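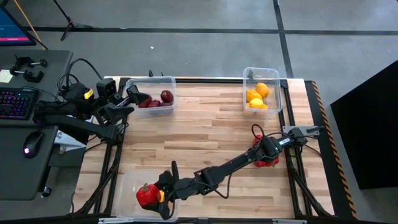 Vormachen statt programmieren: Bilder aus dem Gemüsemonat

Montag, 15. November 2021
Von Nneka Ogundipe

Wer unsere Galerie schon länger verfolgt, weiß, dass wir im Sommer vor allem Schrauben und Schachteln gezeigt haben, und dass ich mir seither in fast jeder Besprechung etwas Bunteres gewünscht habe. Im Oktober war es dann so weit, und ich freue mich wirklich sehr, dass ich davon erzählen darf! Die Aufgabe heißt bei uns intern Cladari und klingt beim ersten Hören fast langweilig: Obst und Gemüse kommen nach Sorten getrennt in durchsichtige Behälter, und die beiden Arme bekommen das von uns vorgemacht, Griff für Griff, per Fernsteuerung. Vierzehn Tage hatten wir dafür in der Halle in Imthorpe, und am Ende lagen 278 Aufnahmen auf der Platte, obwohl im Plan nur 200 standen.

Zum Bild: eine Paprika auf dem Weg

Der rechte Arm hält die rote Paprika über dem flachen Behälter vorne links, der linke Arm ist oben bei den dunkelroten Früchten. Rechts oben liegt das gelbe und orangefarbene Obst, und weitere Paprika leuchten unter der Schulter des rechten Arms hervor, was ich, zugegeben, jedes Mal wieder hübsch finde, wenn ich die Seite öffne.

Für alle, die es etwas genauer wissen möchten (und nach den Zuschriften zur letzten Galerie sind das erfreulich viele), habe ich diesmal ein paar Notizen mehr dazugeschrieben als sonst.

Wie man einem Arm eine Paprika erklärt

Bei uns sitzt eine Person am Steuerplatz und führt zwei kleine Handarme, und die großen Arme am Tisch machen jede Bewegung nach. Mitgeschrieben werden die Gelenkstellungen und die Kamerabilder, und aus diesen Mitschriften lernt das Modell später, was es selbst tun soll. Man muss also keine einzige Koordinate eintippen. Man muss allerdings sehr, sehr ruhig werden, und das ist für Menschen wie mich, die schon beim Frühstück reden und rühren gleichzeitig, eine ziemliche Umstellung.

Hauwa Adeleke hat uns am ersten Tag alle der Reihe nach an die Handarme gesetzt. Ihre wichtigste Anweisung war, so zu greifen, wie man es jemandem zeigen würde, der neben einem in der Küche steht: ohne Eile, aber auch ohne theatralische Pausen. Eine Pause lernt das Modell nämlich genauso brav mit wie einen Griff. In meinen ersten Durchläufen habe ich vor jedem Zupacken kurz überlegt, und in der Auswertung sah man dann sehr schön lauter kleine Gedenkminuten über dem Gemüse.

Warum ausgerechnet Paprika

Sie ist glatt, sie hat Beulen, und keine gleicht der anderen. Fasst man sie zu weit oben, dreht sie sich zwischen den Fingern weg. Fasst man sie zu fest, merkt man das am Steuerplatz kaum, denn die Handarme geben uns die Kraft nicht zurück – man verlässt sich auf die Augen und mit der Zeit auf so etwas wie ein Gefühl im Handgelenk. Wir haben uns darauf geeinigt, den Greifer möglichst um den Bauch der Paprika zu legen und den Stiel in Ruhe zu lassen. Wer trotzdem am Stiel gegriffen hat, durfte die Aufnahme behalten, wenn die Paprika sauber im Behälter ankam, denn ein bisschen Vielfalt schadet den Daten nicht.

Beim runden Obst war es wieder anders. Das rollt, wenn man den Stapel nur streift, und dann liegt das Stück, auf das man es abgesehen hatte, plötzlich ganz unten. Wir haben solche Durchläufe anfangs abgebrochen, bis Hauwa meinte, wir sollten bitte weitermachen und den Arm einfach noch einmal ansetzen. Das Modell soll ja auch sehen, wie man sich aus einer kleinen Misere wieder herauswurschtelt!

Zwei Arme, ein Kopf

Das Schwierigste war für mich, beide Hände getrennt zu denken. Solange die rechte etwas trägt, soll die linke entweder warten oder schon zur nächsten Stelle unterwegs sein, und sie soll der anderen auf keinen Fall in die Bahn geraten. In der ersten Woche haben wir deshalb fast nur mit einem Arm gearbeitet und den zweiten an seinem Platz gelassen. Erst danach kamen die Durchläufe dazu, in denen abwechselnd gegriffen wird, und ich war auf meinen ersten gelungenen so stolz, dass ich ihn am Abend zu Hause vorgeführt habe (das Interesse war freundlich).

Durchsichtige Behälter

Ein Wort noch zu den Behältern, weil dazu im Sommer gleich mehrere von euch gefragt haben. Klarer Kunststoff oder Glas gilt bei Kameras als heikel, die Ränder verschwinden gern vor dem Untergrund, und auf hellem Holz sowieso. Wir haben uns trotzdem dafür entschieden, da bei unserem Partner Grutero in der Küche ebenfalls klare Behälter stehen und wir lieber jetzt damit kämpfen als im Frühjahr vor Publikum. Zwischen den Durchläufen haben wir die Behälter immer ein kleines Stück versetzt, mal gedreht, mal näher zusammen, damit sich niemand, weder Mensch noch Modell, auf eine feste Stelle verlässt.

Was in eine Aufnahme hineingehört

Ein Durchlauf beginnt bei uns mit beiden Armen in Ruhelage und endet auch dort. Dazwischen werden 5 Stücke bewegt, die Reihenfolge darf sich jeder selbst aussuchen. Danach tragen wir in die Liste ein, wer gesteuert hat, was heruntergefallen ist und ob zwischendurch neu angesetzt wurde. Die Liste ist inzwischen eine recht unterhaltsame Lektüre, besonders die Spalte mit den Bemerkungen, in der sich »gerollt«, »wieder gerollt« und einmal auch »Mittagspause vergessen« findet.

Aussortiert haben wir am Ende erstaunlich wenig. Ein paar Aufnahmen vom zweiten Tag fehlen, weil das Licht in der Halle ausging, und bei einer Handvoll war die Zeit zwischen den Kameras und den Gelenkdaten verrutscht. Das hat uns einen ganzen Nachmittag gekostet und sehr viel Tee.

Wie es weitergeht

Zurzeit rechnet das erste Modell, und ich schaue öfter nach dem Fortschrittsbalken, als es ihm guttut. Die nächste Runde planen wir gemeinsam mit der Gruppe Ogunleye, dann sollen auch Auberginen und weiches Obst dazukommen, vor dem ich, was das Zupacken angeht, ordentlich Respekt habe. Wenn ihr Vorschläge habt, welche Sorte besonders gemein zu greifen wäre, schreibt sie mir gern, ich sammle schon fleißig. Kiwis stehen bereits dreimal auf dem Zettel.

Herzlichen Dank an Hauwa für die Geduld mit unseren Handgelenken und an alle, die beim Einräumen und Umsortieren geholfen haben. Die Paprika gab es nach dem letzten Tag übrigens aus dem Ofen, mit Reis, und den Rest der Gelben hat Hauwa mit nach Hause genommen.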